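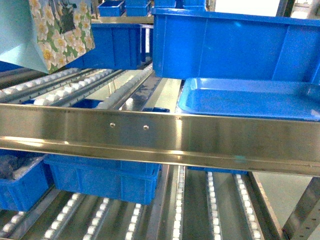
The first thing she wants to talk about is the rollers.

"Give it a push," she says, and I do, and a blue bin the size of a laundry tub glides away from my hand as if it weighs nothing. She's grinning. She has run the packing room at Bretstead for four years and she still gets a kick out of it.

Bretstead fills gift orders for small makers who have run out of kitchen table. Candles, tea towels, soap, jars of relish, the odd ceramic frog. Everything arrives in bulk and leaves in a gift bag, and between those two moments it travels along gravity roller shelving that went in over a very long weekend in July.

"We had flat shelves before that," she says. "Beautiful, solid, flat shelves, and I hated every one of them. You'd load from the front, so the oldest stock was always at the back, and some poor soul would be in there up to the shoulder trying to find the lavender. Now we fill from behind and pick from the front. Gravity does the rest of it — I could talk about this all day, I'm sorry."

She isn't sorry at all, and I'm glad, as it's a pleasure to hear somebody talk about shelving like this.

The bins are blue because the first lot she found second-hand were blue, and she has matched them ever since. The big ribbed ones take soft goods, anything that squashes. Small ones go up high and hold ribbon, tags and swing cards. Then there are the shallow trays, her favourites, which were meant for seedlings or possibly bakery work. She's never been sure.

"The trays changed everything for us. You can see what's in a tray. If you put 2 bars of soap in a deep bin they vanish, and then you order more soap. I found 44 bars once. Same scent! We gave them to everyone's mums."

What about the bags themselves? She pulls a face. Gift bags are awful to store, she tells me. Fold them and the crease shows, stand them up and they fall over, stack them and the handles knit themselves together. The crew tried pegs, then a clothes horse, then a filing cabinet bought from a closing-down travel agent. These days a bag gets opened at the last possible minute, and the flat ones live in their cartons on their sides, handles all facing the same way.

"Florals go first, every time," she says. "I'll order a lovely plain navy, very smart, and it just sits there. Put a few daisies on it and it's gone by morning tea. People want colour. So do I, to be fair."

The week before I visited they sent out 1,730 bags, most of them for Hoani, a skincare label that puts everything in tissue, and Zellutier, a chocolate maker that won't have tissue anywhere near the product. Keeping the two apart is a matter of lanes. Each customer gets a run of rollers, and nothing crosses over, even on a quiet day when it would be quicker.

There have been disappointments. An early set of rollers ran too steep and the jars came down at speed. ("Relish. Everywhere. For weeks.") The pitch was eased off with packers under the back legs, and a shallow tray of jars now rolls to the front and stops with a small, satisfying clunk. She makes me listen to it three times.

Next she wants labels on the front edges of the shelves. Numetti, the mob who supplied the shelving, sell a magnetic sort, but she's waiting to see whether they'll hold on the stainless before she spends the money. Not all stainless takes a magnet, she warns me. Bring one from your fridge and test it first.

I ask what she'd tell someone packing orders in a spare room, with no rollers and no budget.

"Get trays. Get more than you think, and get them all the same size so they nest. And put the thing you reach for most at hip height. We had tape on the top shelf for a year. A year!"

Then the courier's van pulls in and she's off to meet it, calling back over her shoulder that I should have another go on the rollers before I leave. I had several.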